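The last chore in the kitchen

Ask anyone what they'd hand over to a robot and they'll say the washing-up, or the laundry, or the bins. Ask Iestyn Morris and he says beans.

He means it, too. Morris runs the bench at Tikico, where two-armed machines are put to work on the small jobs that fill a day in a kitchen or a packing room: lids, zips, spoons, and weighing things out. I had come expecting something grander. I left completely hooked on pulses.

Think about what you do when a recipe wants a certain weight of kidney beans. You tip, you watch the number, you slow down, you overshoot by a bit and pinch a few back out (or you don't, and supper is fine). You've done it since you were nine. For a machine it's a whole string of separate problems, and beans are rotten things to practise on. They roll, they're slippery, and they pour in lumps and then all at once! 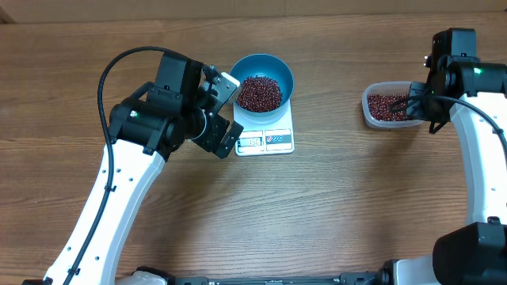

Weighing out at Tikico: a bowl of beans on the scale, with more in the tub beside it.

The scale is the clever bit of the test. A folded towel is a matter of opinion, but a weight is a weight, and Morris likes a chore that marks its own homework. His team has logged 1,268 attempts since August. In 343 of them the arms hit the target and left every bean either in the bowl or in the tub. "The first time it happened we cheered like idiots," he says. "Then it threw the next lot on the floor."

That's a modest score, and he'd be the first to say so. Still, the pace has picked up, and 91 of those good runs came in the final fortnight before my visit.

Would a shop floor want it yet? Kubiak, a dried-goods packer that has been following the work, already has machines that fill identical bags all day long. What it lacks is help with the odd orders, the mixed boxes and half-kilos that people still scoop by hand. A slow robot that could switch from lentils to rice without being rebuilt would earn its place there, even with somebody keeping an eye on it.

Homes are further off. Your scale is different from mine, and your beans live in a jar behind the flour. Morris reckons the packing room will come first by several years, and I believe him. I'd happily wait. Meanwhile he's moving on to the next test, and he's already dreading it: icing sugar.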